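Up at 5.40, couldn't sleep, the bin truck again. Writing this on the end of the bed with a coffee, have to leave by 8.

Laundry. All of it. I let it go the whole time Mum was here and then the week after as well, so it's two weeks of my stuff plus the guest sheets plus whatever Lenni left in the hall bag. Did the sheets first. Then towels. Then work shirts, no softener, the Pemdale one makes the collars go funny (greasy? sort of waxy). Then found the bits I always miss, the cloths and odds and ends, and did those as there own little load which I know is wasteful. Silvia would have words. She runs hers once a week, full, cold, and that's that.

Left to do at that point was the yellow cloth and the black one, sitting down in the bottom of the drum.

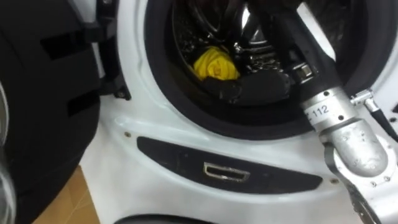 ## What's still going on with the washer

Rang Grirkex about the noise. On hold 50 minutes. FIFTY. Same pan flute the entire time. The woman was lovely when I finally got her, asked was it a grinding or a knocking and I said knocking, only on spin, only towards the end. She said could be the load sitting to one side, could be a coin, could be the feet not level. Call-out is $260 before they even touch it, parts on top. Said I'd think about it.

So:

- level it myself first (spirit level is at Lenni's, ask)
- empty every pocket, EVERY pocket
- clean the filter, put the old baking tray under it this time
- wipe the door seal after, leave the door open overnight
- if still knocking by the time I'm back from Silvia's, book the bloke

Looked up what a new one would be. $2,973 for the nice Suominen, delivered, they take the old one. No. Not this year. Maybe November if the bonus comes through and if I haven't spent it on the car by then.

## Rest of the morning

Toast. Burnt it. Ate it.

Lenni rang about Saturday-ish plans and I couldn't hear him over the spin so I took the phone out on the balcony in my socks. Freezing. He wants to do the markets and then lunch at Bostoto, I said yes to the markets and maybe to lunch. Last time at Bostoto the soup took an hour and he sent it back. He's also asking for his grey jumper, which I swore wasn't here. It was in the hall bag. Washed it by accident on warm. Haven't told him. It looks ok?? Laid it flat over the bath and I'm not touching it.

Good drying day for once, so the sheets are out already. Pegs are nearly finished, half of them have gone brittle from the sun and snap when you pinch them. Buy pegs. Have written that on three lists now.

Bedroom is the best it's looked in ages. Vacuumed along the skirting, did the floor with the damp mop and hardly any product, and the herringbone comes up so pale when it's clean. I forget that I like it. Moved the spare doona to the top of the wardrobe, which leaves that corner free for the laundry things and means I'm not climbing over a pile to get at the washer.

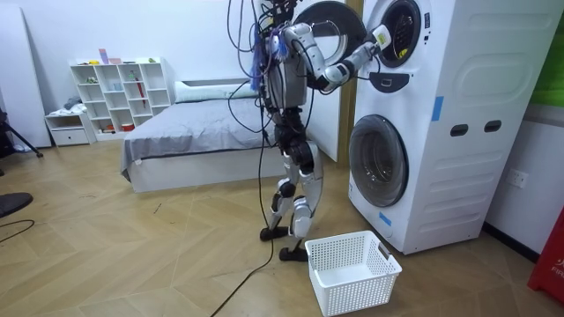 *Bedroom, top door open, bottom one shut.*

Still don't love having it so near the bed. But where else. The bathroom's the size of a cupboard and the landlord said a flat no to the kitchen. Silvia reckons a curtain on a rail, floor to ceiling, linen, and she has some left over from her front room. Might be too short. Measure it (write it DOWN this time, don't text it to yourself and lose it).

Other things before I go:

- pay the water
- ring Mum, she left her reading glasses, they were under the guest pillow
- 7 coat hangers back to Silvia
- stain on the white shirt, left cuff, tried soap and then bicarb, still there but fainter. Try lemon?
- more powder, the small box, the big one goes to rock under the sink

Socks. Always the socks. Ended up with a little heap of singles on the sill and I've given them one more wash to find their partners and then they're dusters. Same rule as last year. Didn't stick to it last year either.

Feeling alright really. Bit tired behind the eyes. I think having Mum here took more out of me than I wanted to admit, and it was a good visit, we laughed a lot, she taught me the thing with the fitted sheet again and I've already forgotten it. Corners inside corners, then something. Mine went in the cupboard as a ball.

7.50. Shoes. Keys are in the green coat. If it rains the sheets can just stay out there adn get rinsed twice.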